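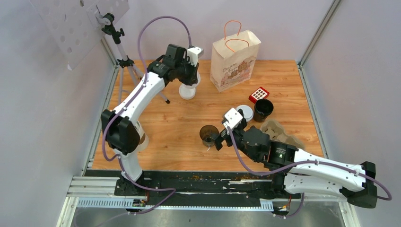

*A white cup holder toward the back of a wood-grain tabletop.*

August 2020

Good news if you miss your coffee as much as I do: the Magbanua is pouring again! The little cafe on the Stundham side of the river opened its side window last week, and I walked over on the first morning to get in line with everybody else.

It's takeout only for now, 7 a.m. to 2 p.m., and you order at the window and wait on the painted dots. The menu is shorter than it used to be. Drip coffee, iced coffee, two kinds of muffin and the egg sandwich (yes, with the pepper jam, I asked before I even said hello). No soup until the kitchen is back to full staff.

The big change is the cups. You can't bring your own mug right now, so the cafe ordered 3000 paper ones from Ledari, the supply place out in Avmont, and they went through over 100 of them before I'd finished my sandwich on the wall across the street. Lids and sleeves are handed out at the window, so don't go hunting for the old self-serve stand.

Prices are mostly where they were in the spring. A small drip went up 25 cents, and the muffins didn't move.

I did ask about the punch cards, and old ones are still good! They'll mark yours off on a list inside, so just read them the number on the back. Mine had two punches left and I've already used one.

Parking behind the hardware store is closed while the lot gets repaved, so come on foot or use the street spots on the Avmont road. Cards only at the window, no cash.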